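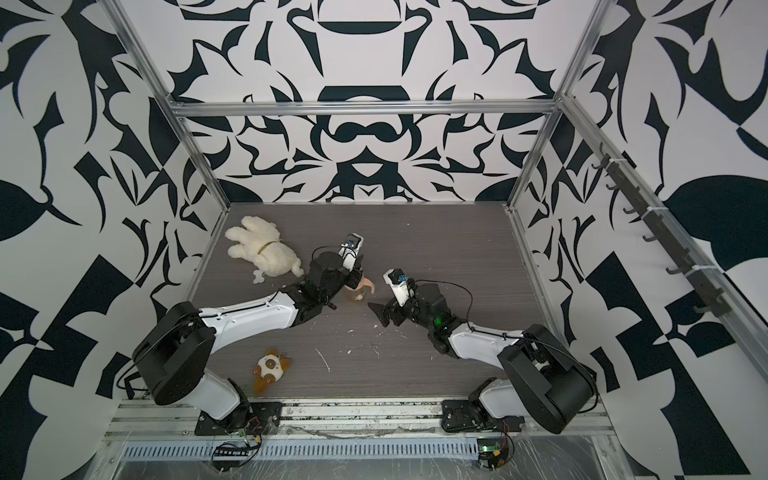

# Hanging large-pattern wallpaper without believing the label

*Britta Eichhorn, 15 September 2026*

The label on a roll of peel-and-stick says you can do a wall in an afternoon. I have never met the wall. The one in my hallway took me most of a weekend, and I'd done it before.

What follows is for big, high-contrast patterns: leaves, scrolls, anything in black and white where the eye goes straight to a bad join. Small florals and fake linen forgive a lot. A large black curl that misses its other half by the width of a pencil line will bother you every time you walk past with the laundry.

I'll cover both peel-and-stick and paste-the-wall paper. I prefer paste-the-wall and I'll try to be fair about the other one.

## Before you buy anything

Order samples. Pay for them if you have to. Tape them up and leave them for a few days, at the height your eyes are when you're standing, and look at them with the lights on at night. Black ink on a matte paper can go brown under a warm bulb. On a vinyl it picks up glare and you lose half the pattern from one side of the room.

Then find the **repeat**. It's printed on the label, usually as a length, and it tells you how far down the roll you have to go before the pattern starts over. Sellers like to quote coverage as if the repeat didn't exist. The Rusu paper I used in the hall claimed enough coverage per roll for my long wall with some to spare. It ran out partway along because every strip had to start at the same point in the pattern, and the leftover at the end of each drop was too short to use anywhere except over the door.

To work out what you really need:

1. Measure the wall height in more than one place and use the tallest.
2. Add a hand's width of trim allowance, split between top and bottom.
3. Round that up to the next full repeat. That's your strip length.
4. Divide the roll length by your strip length and throw away the fraction. That's strips per roll.
5. Divide the total wall width by the paper width and round up. That's how many strips you need.

For a **straight match**, that's the whole sum. For a **drop match**, where the pattern steps down by half a repeat on each neighboring strip, cut from two rolls in turn and you'll waste less. Anyone who tells you a drop match costs the same as a straight match is selling it.

Don't subtract windows. People do, and then they're on the phone looking for one more roll.

Which brings me to batch numbers. Every roll has one, and rolls with different numbers can be a slightly different black or a slightly different white. My first delivery had rolls from batch 3154 mixed in with rolls from 893. The shop said nobody would notice. I laid one of each side by side on the bed and the white on one was clearly creamier. They exchanged them after some back and forth. Check before you open the plastic, while a return is still easy.

## What you need

- A level, the longest you can handle, or a plumb line
- A pencil (never a ballpoint, the ink comes through)
- A snap-off knife and more blades than seems sensible
- A wide metal straightedge or a broad filling knife to cut against
- A soft smoothing brush for paper, or a felt-edged squeegee for vinyl
- A seam roller
- A damp sponge and a bucket, for pasted paper
- A step ladder that doesn't wobble

You can skip the boxed "hanging kit." I bought a Sikik one years ago. The plastic smoother scratched the ink and the little knife was dull after a single strip. The bucket is still good.

## Getting the wall ready

This is the boring part and it decides most of the result.

Wash the wall with a little dish soap in warm water, then go over it with plain water. Let it dry overnight. Fill any holes, sand them flat, and run your palm over the spots with your eyes shut. If you can feel a bump, you'll see it, especially through a thin peel-and-stick with light coming along the wall from a window.

Fresh paint needs time. The paint can will say it's dry in a few hours, and it is dry to the touch, but that's a different thing from cured. I give it a month. I know people who gave it a week and had strips slide down behind the couch.

Peel-and-stick has a particular problem with flat wall paint and with anything textured. The sellers call it "suitable for most smooth surfaces." Read that sentence again and decide whether your wall belongs in it. Orange-peel texture doesn't. Those washable, scrubbable paints often don't either, as they're made so that things won't stick to them.

For pasted paper, use a wallpaper primer. I used Retik primer and it did its job, as would most of them. It gives you more time to slide a strip into place and it means the paper will come off one day without taking the drywall face along. For peel-and-stick I'd test first: put up a sample, leave it a couple of days, and pull it off slowly. If paint comes with it, that's your future deposit.

## Where to start

Most instructions tell you to start in a corner. On a plain stripe, fine. With a large pattern I think it's bad advice, at least on the wall people look at first.

If the design is symmetrical, or close to it, you want it centered on the main wall. Find the middle, draw a light vertical line with the level, and decide whether the pattern's own center sits in the middle of a strip or on a seam. It varies by paper. Unroll a length on the floor and look before you assume. Then work outward both ways, and let the corners fall where they fall.

Corners are where the pattern is going to break anyhow. No room is square. Mine is out by the thickness of my thumb between floor and ceiling on one side, and I live in a house that was supposedly built by professionals.

For an **inside corner**:

1. Measure from the last strip to the corner at the top, middle and bottom.
2. Take the widest of those and add a sliver, just enough to turn the corner.
3. Cut the strip lengthwise to that width and hang it, pushing the sliver around.
4. Draw a fresh plumb line on the next wall.
5. Hang the cut-off piece to that line, overlapping the sliver.

You'll lose a little of the pattern in the overlap. On a bold leaf design it hardly shows, because your eye expects something to happen at a corner. Please don't try to wrap a full strip around. I've seen it done in videos. The videos end before the second strip goes up.

## Hanging a strip

**Paste-the-wall:** roll paste on an area slightly wider than the strip. Start at the top, leave your overhang at the ceiling, and line the edge up with your pencil mark. Brush down the middle first and then out toward the edges. Slide it with flat hands if the match is off. You have a few minutes, longer than you think, so there's no need to yank.

**Peel-and-stick:** peel back only the top section of the backing, stick that much, and check the match before you go on. Then pull the backing down with one hand and smooth with the other. A second person is a real help here. If it goes wrong, peel back up gently to where it was right. Vinyl stretches when pulled, and a stretched strip won't match its neighbor at the bottom even if it's perfect at the top. "Endlessly repositionable" means perhaps twice.

Match at eye level. With long drops you may find that the seam is dead on at the top and drifting by the time you reach the baseboard. Cheap printing does it, and so does uneven tension. Put the best of the match where people look and let the error go to the ceiling and the floor.

Trim with the straightedge pressed hard into the angle, and snap off a blade every strip. A tired blade tears damp paper, and white torn edges on a black shape look like chewed bread. A black artist's pencil run lightly down the seam hides the white core where two dark areas meet. The pros I've asked about that were a little coy, so I assume they do it too.

## Outlets, rails and hooks

Turn off the power at the panel before you take any cover plate off. Hang the strip straight over the box, feel for it, cut an X, and trim back so the plate covers the edge.

Take down anything screwed to the wall, including hook rails. Papering around brackets looks fine for about a day and then every cut starts to lift. Push a toothpick into each screw hole and let it poke through as you smooth, so you can find the hole again. When the rail goes back up, don't crank the screws. The paper bunches under the metal, and it won't flatten out afterward.

I'd also think about what the hooks will carry. Coats rub. On a matte paper, the patch behind a wet coat goes shiny and gray within a winter. I put clear acrylic behind mine after the fact. Stick-on hooks are a bad bet on peel-and-stick, as they're only as strong as the paper's own grip on the wall.

## Was it worth the money?

I've now hung over 200 square feet of this kind of paper in my own place. The Rusu paste-the-wall has stayed put. The Priris peel-and-stick in the closet was quicker to hang, and two of its seams had opened by the end of the first summer. I pressed them back with a hair dryer on low and the roller. They opened again. I've since run a thin line of seam adhesive under them, which rather defeats the idea of removable.

If you rent, you may have no choice, and a closet or the inside of a bookcase is a decent place to find out how your walls behave. Keep 5 or so feet of leftover paper, rolled, pattern side in, with the label and the batch number tucked inside the tube. Mine is on top of the water heater cupboard.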